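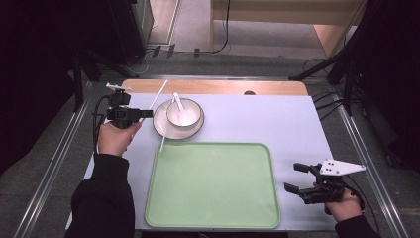
Una pinza en cada mano, con la bandeja verde en medio de la mesa.

Consejos para montar unas pinzas de mano en el taller compartido

En el taller Bultmont estamos construyendo un par de pinzas de mano, y desde agosto he apuntado lo que me habría gustado saber antes de comenzar. Las llamamos Farutix, por el nombre de la carpeta donde guardamos los planos. Espero que los apuntes sirvan a otras personas que hacen el mismo trabajo en casa.

El cable. Dejen una curva amplia entre la pinza y la mano. Yo lo corté demasiado corto la primera vez y la muñeca no podía girar. Con 60 cm más el problema desapareció. Las mangas ajustadas también ayudan, una manga ancha se engancha con el cable.

Los objetos para practicar. Vale la vajilla de la cocina: un plato, un cuenco, una cuchara y unos palillos. Los palillos son lo más difícil, porque son delgados y ruedan. Recomiendo empezar por la cuchara y pasar a ellos al segundo o tercer día. 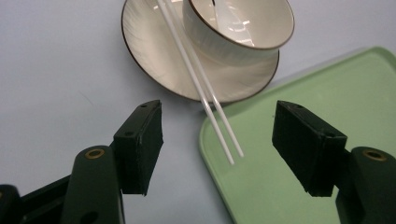

Palillos casi paralelos sobre la vajilla, vistos entre los dos dedos.

Las almohadillas. Cada dedo lleva una en la cara interior. Antes de pegarla, limpien la cara con alcohol y esperen 3 minutos. Después aprieten con un sargento pequeño, sin fuerza, y déjenlo toda la noche. Nosotros usamos el pegamento de contacto Detlow, referencia 377, pero supongo que otro parecido sirve.

Los insertos de latón. Se meten con el soldador, despacio y muy derechos. Si el inserto entra torcido, el tornillo también entra torcido y el dedo no cierra paralelo. Es mejor practicar primero en una pieza que ya salió mal (de estas siempre hay).

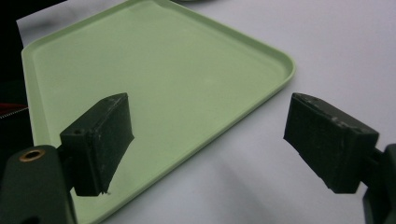 Pinza abierta junto al borde de la bandeja vacía.

La bandeja. Una de plástico con el borde bajo es suficiente. Si el borde es alto, los dedos chocan con él al bajar. La nuestra es del almacén Sýkora y mide 40 cm de largo.

La limpieza. Los dedos oscuros cogen polvo y pequeños rasguños, y en ellos se nota todo. Paso un pincel seco al terminar la tarde. No usen agua cerca de los tornillos.

Para guardar las pinzas, las dejo abiertas, así las almohadillas no se aplastan. El cable va enrollado aparte, con una cinta de velcro.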